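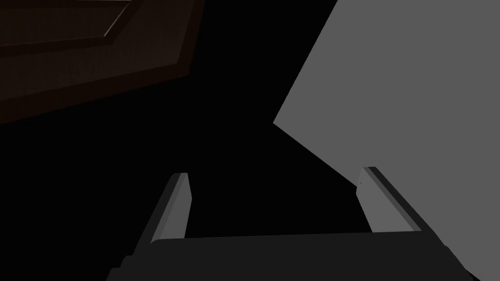

Wrist view, cabinet world, part two

The render is from the wrist camera in the simulator, with the gripper open and the brown panel of the cabinet at upper left. The grey block on the right is a plain solid with no material assigned. I have left it like that because it costs nothing to draw and the planner only cares about its faces.

Part one covered the arm itself, which is still bolted to the end of the bench in the shared workshop at Ladonden. This part is about getting the simulated arm to agree with the real one closely enough that a motion tested on the laptop can be run on the bench without a hand on the stop button. I am not there yet. The hand stays on the button.

Geometry

The cabinet model came from my own measurements, taken with a steel rule and a cheap digital angle gauge. The door is frame-and-panel. I modelled the bevel properly the first time and regretted it, as the collision checker slowed to a crawl on the extra faces. The visual mesh keeps the bevel. The collision mesh is now a flat box 20 mm thick, padded by 3 mm on every side. Planning time for a reach past the door edge dropped from 52 seconds to something I no longer bother to time.

The padding matters more than I expected. With none, the planner would happily slide a finger along the door with no gap at all, and any error in the real joint angles would turn that into a scrape. With 3 mm it keeps clear, at the cost of refusing a few poses that are perfectly reachable. Quang Đào uses a larger margin on his machine and accepts the refusals. His arm has more backlash than mine.

Fingers

The fingers are parallel, straight and square at the tip. I drew them as plain prongs and gave the inner faces a lighter grey so that I can tell at a glance which way the hand is rolled. Before that I spent a whole evening chasing a wrist that was half a turn out. Both faces were the same dark grey and the hand looked identical either way up.

The real ones are cut from aluminium bar that Emmett Boateng had left over from another job. They are slightly shorter than drawn, and the difference is now in the config file under tool_offset instead of in the mesh. If you change the mesh you have to regenerate the collision pairs. If you change the offset you don't.

Camera

The simulated camera sits on the back of the palm looking along the fingers, so the palm fills the bottom of the view. I tried moving it up to lose the palm and lost the fingertips at full opening as well. It went back.

Lighting is a single lamp with no ambient term. Anything the lamp misses comes out black, background included. Geeta Garg suggested adding a floor and a bit of fill light, and for anyone training a detector on these pictures I would agree with her. I only use them to check pose. An empty black background makes the edges easy to pick out, and the corner of the grey block is a good sharp thing to line up against.

Alignment procedure

Move the real arm to the home pose and read the joint angles.
Copy them into the simulator by hand, no rounding.
Compare the fingertip position with the mark on the bench.
Adjust joint two first, then joint four. Leave the wrist alone until both are right.
Repeat at the reach pose.

After the last round the tips agreed at home and were 3 mm out at full reach, towards the door. That uses up all of the padding. I suspect the shoulder bracket, which is a folded steel part from Clastwood and flexes if you lean on it. Bernadette Doherty has offered to weld a gusset across the back. I want to measure the flex under load before anything gets hot.

Motor drivers

The Ametti driver boards lose their zero if the supply sags at start-up. I have put the drivers on their own supply and switch it on 23 seconds after the computer, by which time everything else has settled. A relay could do this. At present it is me and the wall clock.

Desmond Whitlock asked whether the same model will load in the older version of the simulator that runs on the workshop machine. It will, except for the light, which has to be declared in the world file and not in the launch file. The joint limits also need converting to radians by hand. I have put both versions on the workshop drive, in the folder called cabinet_b. Ignore cabinet_a, the door hinge is on the wrong side.

Still to do

Bracket flex, loaded and unloaded.
Hinge friction. The simulated door swings far too freely.
Replace the Van Rooij connector on joint four, which drops out when the cable is bent sharply.
Closing speed of the fingers, currently a guess.

I have the bench again on Tuesday evening and will start with the bracket.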